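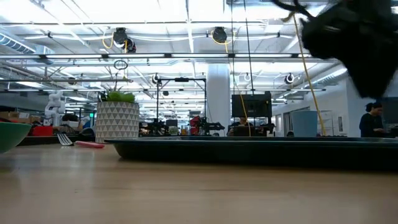 Chapter 4
What a Visitor Sees

On the open day at the Cliltero workshop in Lellidthorpe, 234 people signed the book before lunch. Most of them came to see robots handle everyday things such as a fork, a bowl or a cup. Many asked the same question at the first table: why is it so slow?

Krum Dimitrov, who led the tours that Monday, gave a short answer. A person who reaches for a fork already knows how heavy it will be and where the table ends. The robot must get this knowledge from somewhere, and the visitor cannot see from where.

In this chapter we follow one tour from the door to the last station. Section 4.1 explains how a gripper closes on an object with a thin edge, for example a tray. Section 4.2 is about the person who works near the arm, and what this person should watch. In Section 4.3 we use the notes of I-hsuan Lo, who wrote down 146 questions from visitors - some of them very difficult - and sorted them by subject.

The reader should know the terms "joint" and "reach" from Chapter 2. If you plan a visit of your own with a class, please read Section 4.4 first, and ask the workshop early which stations will be running.

4.1 Closing on a thin edge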